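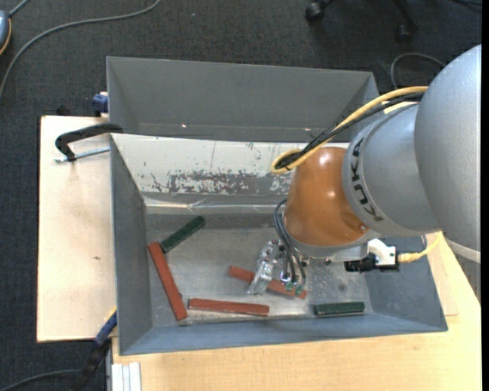
4 Inbetriebnahme der Entkalkungspatrone

Ihr Kendix Sodano 2 verlässt das Werk ohne eingesetzte Patrone. Das Gerät läuft auch so, nur eben nicht lange, und der Kundendienst erkennt den Unterschied auf den ersten Blick. Planen Sie für dieses Kapitel eine halbe Stunde ein, beim ersten Mal eine ganze.

4.1 Vor dem Einsetzen

1. Ziehen Sie den Netzstecker. Der Schalter an der Front schaltet lediglich die Anzeige aus, was seit dem Vorgängermodell zu lebhaften Zuschriften führt.
2. Nehmen Sie den Wassertank nach oben ab und leeren Sie ihn.
3. Entfernen Sie die blaue Schutzkappe am Tankboden. Sie sitzt fest. Drehen Sie gegen den Uhrzeigersinn, auch wenn der Pfeil auf der Kappe anderer Ansicht ist.
4. Bewahren Sie die Kappe auf. Sie brauchen sie erst wieder, wenn Sie das Gerät verschicken, also an dem Tag, an dem sie unauffindbar ist.

Hinweis: Patronen der Reihe Morkel passen mechanisch in den Tank. Sie dichten dort aber nicht ab, und die Arbeitsplatte erfährt es zuerst.

4.2 Patrone einsetzen

1. Legen Sie die Patrone fünf Minuten in kaltes Leitungswasser, bis keine Bläschen mehr aufsteigen.
2. Setzen Sie sie mit der Rippe nach hinten in den Stutzen und drücken Sie, bis es klickt. Ein Knirschen ist kein Klick.
3. Füllen Sie den Tank bis zur Marke 520 ml und setzen Sie ihn wieder auf.
4. Stecken Sie den Netzstecker ein und halten Sie die Taste »Spülen« gedrückt, bis die Anzeige blinkt.
5. Lassen Sie zwei Spülgänge durchlaufen. Das Wasser des ersten Durchgangs kann grau sein. Es ist unbedenklich, schmeckt aber nach Bleistift.

VORSICHT
Während des Spülens tritt heißes Wasser aus. Stellen Sie ein Gefäß unter den Auslauf, und zwar vor Schritt 4.

4.3 Wasserhärte einstellen

1. Halten Sie den Teststreifen eine Sekunde ins Wasser und schütteln Sie ihn ab.
2. Vergleichen Sie die Farbe nach einer Minute bei Tageslicht mit der Skala auf der Packung. Unter Küchenlampen ist jedes Wasser mittelhart.
3. Wählen Sie mit der Taste »+« die passende Stufe und bestätigen Sie mit »OK«.

Erscheint der Fehlercode 3451, wurde die Patrone nicht erkannt. Nehmen Sie sie heraus und wiederholen Sie Abschnitt 4.2 ab Schritt 2. Erscheint der Code danach erneut, lesen Sie Kapitel 9. Dort steht die Nummer des Kundendienstes.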